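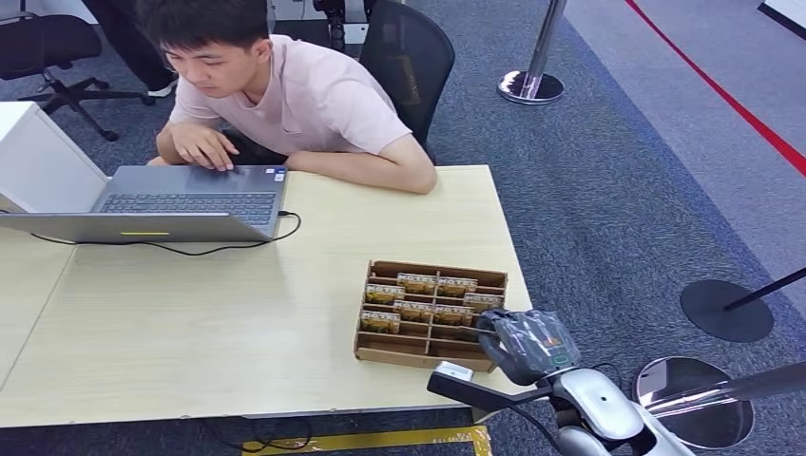 Keyvan Vahidi at the sorting table in Trultbridge, with the card tray beside his laptop.

The tray is plain cardboard, divided into small compartments, and Keyvan Vahidi says he would not swap it for anything smarter. "I tried a box file and I tried envelopes," he says. "With this I can see the gaps."

The printed cards stand upright, one to a compartment. He types each one into a list on the laptop before it goes back. There are 519 in the Mohmand set and he has entered 500.

"The last ones are slow," he says. "Two have the same title — I still don't know which came first."

He starts at nine most mornings and stops for lunch at two. The list should be ready in March.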